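Our packaging supplier and the question of the recycled board

2026-01-19

I promised last month to write how the sustainability plan is going in our small company, and I am a little late with it. We sell spare parts for sewing machines, and I am the person who answers for purchasing. In a company of our size this means I am also the person who answers for everything that is called "responsible" or "green" in our papers.

The plan has 7 points. I wrote it together with Visitación Sarmiento, and when we finished I was quite proud. Now I must say that 3 of the points are done, and the others are moving slowly, or they stay where they were.

The electricity was easy. We changed the contract and it took one phone call. The deliveries inside the city go now by cargo bike with Dumik, and I have had only one complaint, from a customer who was used to the old driver and liked to talk with him. The third point was to stop the printed catalog. I was afraid of this one, because older customers like to write notes in it. We told them they can ask for a paper copy. In total 53 people asked, so we printed 53 and sent them.

What is difficult is the suppliers. Two years ago I believed that if you ask a supplier a clear question, you receive a clear answer. I asked Skuvard, who makes our shipping boxes, how much of their board is recycled and where it comes from. I received a beautiful brochure with a forest on the cover. I asked again and received the same brochure in German. After the third letter a patient man called me and explained that they buy from Murakami, and Murakami buys from several mills, and the share is different from month to month. He was not hiding anything, I think. He simply did not have the number, and before me no customer of our size had asked for it.

So I changed my question. I do not ask any more for a percentage. I ask: what can you show me on paper for the last delivery? To this question I got a real answer in four days, with the names of two mills and a certificate for one of them. It is less than I wanted, but I can put it in a folder and compare it with next year.
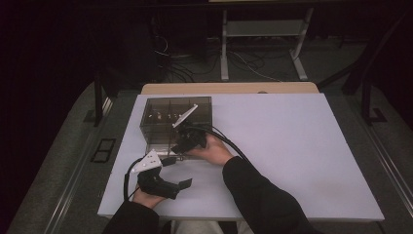

Soon-im Seol wrote to me after my last post that I am too soft with the big suppliers. In her opinion a small buyer should join with other small buyers and send one letter together, with a deadline in it, and the ones who do not answer should lose the order. She did this in Skutavley with a group of shops, and two of their suppliers opened their books before the deadline came.

I have thought about her letter a lot. My problem is that I know only four other companies here that buy from Skuvard, and one of them is our competitor. But perhaps this is not a good excuse. A competitor also needs boxes. I have written to all four of them, and so far one has answered, with a friendly yes and a question about who will pay for the translation.

Visitación thinks we should do the translation ourselves. I will start with it in the evenings, so if somebody knows the correct English word for the paper that travels with the waste from the collector to the mill, please write it in the comments.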